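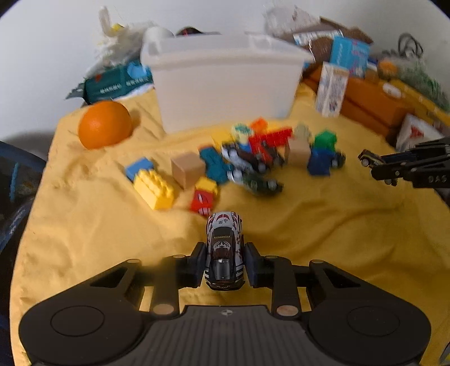
Who should write the rules for a robot that tidies up?

The people who clean up after it should, and they should do it before the robot arrives.

I say this as someone who has read the Sorkdale house rules for automated sorting from end to end. There are 129 of them. Rule 1 says the robot shall be safe. Rule 2 says the robot shall be safe at all times, in case anybody took Rule 1 to have a lunch break. It goes on in this spirit for quite a while, and by the time you reach anything about picking up an object and putting it in a bin, you have forgotten why you came.

Toys are a good test of a rulebook. A toy car is small and hard, and it has opinions about which way up it wants to be. Hold it by the sides and it can point at the ceiling. Bricks stack on other things. Cloth bunches up. An orange is not a toy, but it is perfectly capable of being on the same table, and I could not find a single line in the Sorkdale document that says what happens to the orange.

Zornport went the other way and wrote one page. I liked it a great deal until I tried to use it. "Handle items with appropriate care" is the sort of sentence that makes everyone in a meeting nod - and then one of them crushes a box. Appropriate to what? A wooden cube will forgive nearly anything. A little figure with thin arms won't.

The best set I've seen is the one used at Tuhiwai, last revised in September. It has 33 rules, and most of them start with a verb. Let go before you pull back. Leave alone what you can't name. If two grippers share a table, decide beforehand which one gives way. That last one sounds like something you'd teach a pair of five-year-olds, and I mean it as praise.

Tuhiwai also asks that tests be run on a messy table, which is where I part company with the Brirach people. They want a bare surface and one object at a time, 100 clean tries in a row, and then a certificate. I'm sure it looks lovely in a binder. I have never met a toy bin whose contents lined up for inspection.

Brirach's defenders say mess can't be measured, so it can't be in a standard. Fine. Write down what was on the table and go ahead. My own kitchen has operated under similar terms for years.

March 28, 2026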